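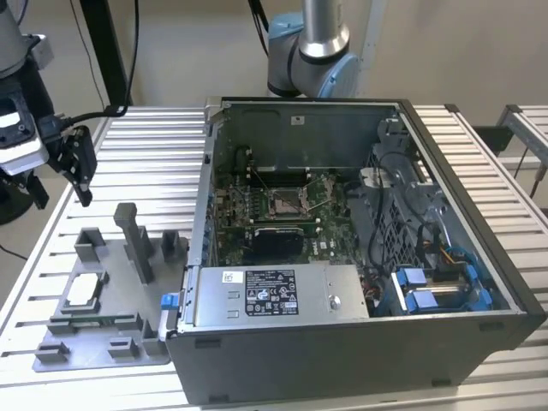
Hello again from the software end of the bench. I promised last time that I'd write something on the planner rewrite once it had stopped changing every day, and it has slowed down enough now that I can do it without having to correct myself by Friday.

Quick recap if you're new to the list. Plulitau is our task layer, the bit that decides what each arm should be doing and in which order. Apaza sits underneath and turns those decisions into motion. Both of them are being pointed at the same job this spring, which is fiddling about inside desktop PCs: memory, processor, that sort of thing, with the tower laid on its side and the cover off. Two arms, one computer, one fixture plate for the small parts, and a lot of arguing (mostly me with myself) over who gets to go first.

The old planner treated both arms as one big machine. Every time either of them wanted to move, it worked out a path for all the joints together, and it was lovely and safe and so slow you could go and put the kettle on. The new one plans each arm by itself and lets them book bits of space. If the left arm wants the air over the socket, it asks for it, and the other arm has to keep out until the booking is given back. I know, I know, it's a meeting room calendar. I've heard that one from everybody at Drerkach already, thank you!

The booking areas took some working out. My first go had 4 of them, drawn as plain boxes: fixture plate, board, drive cage, and everything else. Much too greedy. An arm hovering over the plate would hold up an arm that only wanted to shuffle sideways a bit. So now the boxes are built from the path itself, a sort of fat sausage round wherever the gripper and wrist are going to be, and they get handed back in pieces as the arm moves along. Waiting dropped straight away, and I was so pleased I ran the whole recorded set through it that same evening. That's 1439 planning requests, replayed offline, and 282 of them came back with a different order of moves from the old planner. I have been reading through those by hand since Wednesday. Most are dull and fine. A handful made me wince, and they nearly all involved cables.

Ah yes, cables. The case model we plan against is a nice clean box with a board, a power supply and a drive cage. The real thing has a loop of black cable flopping over by the cage, and the planner hasn't a clue that it's there. For now Hisusa (our perception package, for the newcomers) marks anything that sticks up above the model as a lump, and Apaza treats a lump as solid. It's crude, and it means we sometimes take the scenic route over something you could push aside with a finger, but I'd much rather have that than a gripper hooked round a power lead. Proper soft obstacles are on the list for later. Don't ask me how much later.
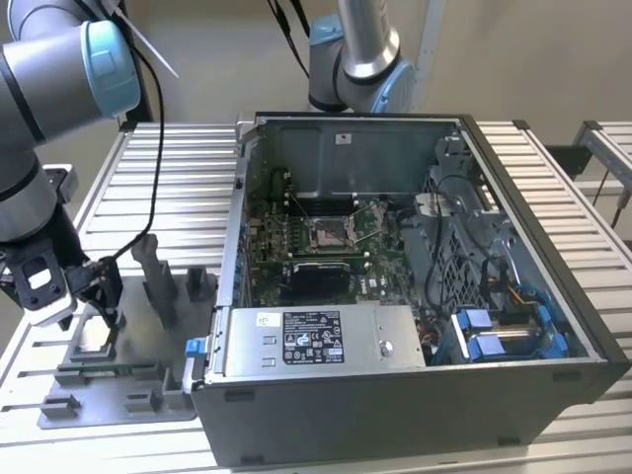 What happens if both arms ask for the same bit of space at once?

The one with the shorter move gets it, and the other holds where it is and asks again after a short wait. If it has been refused 4 times in a row it jumps the queue, so a long move can't be left hanging about for ever.

A few other odds and ends. The log viewer now draws bookings as coloured strips along the timeline, one row per arm, and you can click a strip to jump to the matching plan. It's still a bit sluggish on long runs, so close the joint plots if you don't need them. The setting for gripper clearance has moved out of the launch file and into the cell settings, where it should have been all along. If your plans suddenly look very cautious after updating, check there first, as the default is on the generous side.

I've also tidied up the names of the frames on the fixture plate. The two posts used to be called post and post2 (sorry), and they're now tall_post and short_post. Old scripts will still load until the end of March, with a grumpy message in the log, and then I'm taking the old names out.

Next job for me is the last of those odd replays, and then teaching Plulitau to ask for its bookings a step earlier. Send me your strange logs, the stranger the better!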